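Flestau User Forum > Perception and Planning > Open discussion
Thread: Container class changes between camera views

Posted by s_melnyk
The planning group at our site is preparing a request to change the default label handling in the Hernura perception node, and I would welcome comments before it is submitted.

At present the node assigns a class to each object from a single view and passes that class to the planner. On our kitchen table setup, one green container next to the colander is returned as "pail" from one view and "cup" from another. The planner treats these as two objects and reserves space for both. In a replay of 1108 stored views, the duplicate caused the planner to reject grasps on the ketchup bottle that I consider entirely reachable.

Three views from the same session follow.
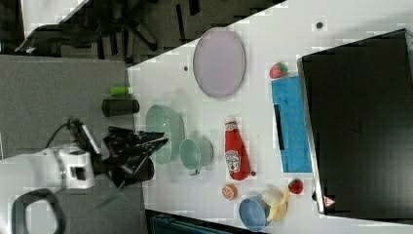
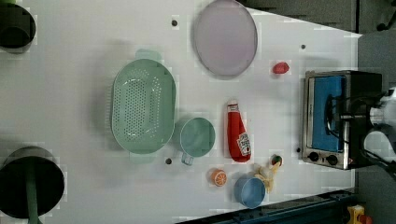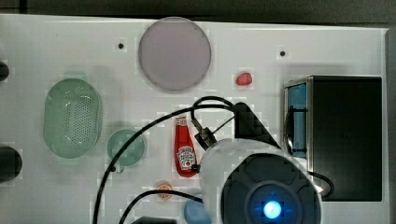

My proposal is to merge any two detections whose footprints overlap in table coordinates, whatever their class, and to let the planner see only the merged footprint. The class would be kept as a list with scores. Grasp selection would use geometry first and consult the class only when the task names an object.

Shirley Melnyk

Posted by k.robichaud
Thank you for setting this out. I support keeping the list of scores. I do not support merging without regard to class. A strawberry lying against a bowl will overlap it in table coordinates as soon as the calibration drifts by a few millimeters, and the planner will then see one large object and refuse to pick either.

We tried a similar rule in November and withdrew it after 18 failed plans in one shift. The present behavior is wasteful, but it is at least conservative.

Posted by wistitz_dev
Speaking for the Wistitz tooling team: the overlap test already accepts a height band, although the manual does not mention it. Two detections of the same container should agree in height. A piece of fruit and a bowl usually will not. Please set merge_height_band before drawing conclusions from the footprint alone.

Posted by k.robichaud
That helps for fruit and bowls. It does not help where two low objects touch – our table has many of these. I would still ask for a class whitelist, so that only "cup", "pail" and "bowl" may be merged with one another.

Posted by s_melnyk
A whitelist is acceptable to us as a first step, provided it is read from the configuration file and not compiled in. I will rerun the replay on a subset of 1000 views with the height band enabled, both with and without the whitelist, and attach the planner logs to the request.

Posted by j_navarro (moderator)
The request has been opened under Perception, with both variants listed. Please add replay results there. Comments on calibration drift should go to the separate thread kept by Inese Ozoliņš.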